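Week 4 handout: looking after the hand-held gripper

Before you pick up so much as a cloth, have a good look at both finger pads. Run a thumb along the layered edge – gently, please – and trim any stray threads. Then wipe down the teal joints and check that the cable lies flat along the arm.

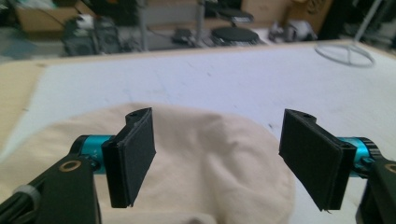 Sorcha Lennox asks whether the facings should be swapped as a pair, and I'd say yes, every 600 grasps, even if one still looks fine to you. Write it in the log!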